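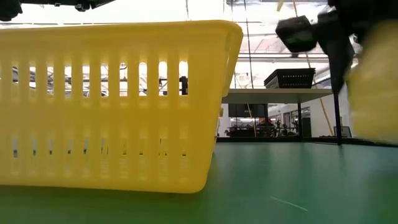 Häufige Fragen zu Körben, Kisten und dem ganzen Kleinkram

Ich bekomme zu meinen Ordnungskursen immer wieder dieselben Mails, also habe ich die Antworten mal gesammelt. Falls deine Frage fehlt, schreib mir einfach!

Warum schwörst du so auf Plastikkörbe?
Weil ich faul bin. Ein Korb mit Schlitzen lässt sich unter der Dusche abbrausen, und ich sehe von der Seite, was ungefähr drin ist, ohne ihn aus dem Regal zu ziehen. Weidenkörbe finde ich wunderschön, aber meine haben Fäden aus jedem zweiten Pulli gezogen.

Muss es denn unbedingt Gelb sein?
Überhaupt nicht. Bei mir heißt Gelb »muss noch einsortiert werden«, das ist alles. Myrto aus dem Februarkurs macht es genau andersherum und kommt bestens zurecht. Nimm eine Farbe, die dir im Flur sofort ins Auge springt.

Wie viele Körbe brauche ich für den Anfang?
Fünf. Wirklich nur fünf, auch wenn sie gerade im Angebot sind! Ich habe damals viel zu viele gekauft und musste dann erst mal die Körbe aufräumen.

Was kommt hinein und was nicht?
Hinein darf alles, was größer ist als die Schlitze: Spielzeug, Putzlappen, Mützen, Obst, Ladekabel (zusammengebunden, bitte). Schrauben, Perlen und Haargummis rieseln dir durch. Dafür nehme ich kleine Dosen mit Deckel und stelle die dann in den Korb.

Kann ich die Körbe stapeln?
Leer ineinander meistens ja, das kommt auf die Form an. Volle Körbe stelle ich nie aufeinander — der obere rutscht sonst in den unteren hinein und drückt alles platt. Ein Regalbrett dazwischen, fertig.

Wie kriege ich klebrige Ränder sauber?
Lauwarmes Wasser, Spülmittel, alte Zahnbürste. Mit der Bürste kommst du gut zwischen die Rippen. Scheuermilch lasse ich weg, die macht glänzendes Plastik stumpf (frag meinen ersten Korb).

Wie beschrifte ich einen Korb mit so vielen Löchern?
Anhänger aus Pappe, 300 Gramm pro Quadratmeter, mit einem Stück Schnur durch einen Schlitz gefädelt. Aufkleber halten auf den schmalen Stegen bei mir keine Woche. Von Masanobu habe ich den Tipp, die Schrift auf beide Seiten zu setzen, der Anhänger dreht sich nämlich ständig.

Gibst du auch Kurse für Kinder?
Ab 7 Jahren gern, und zwar zusammen mit einem Erwachsenen. Bimla Chaudhary nimmt die Anmeldungen entgegen, der nächste Termin ist der 14. Juni 2025.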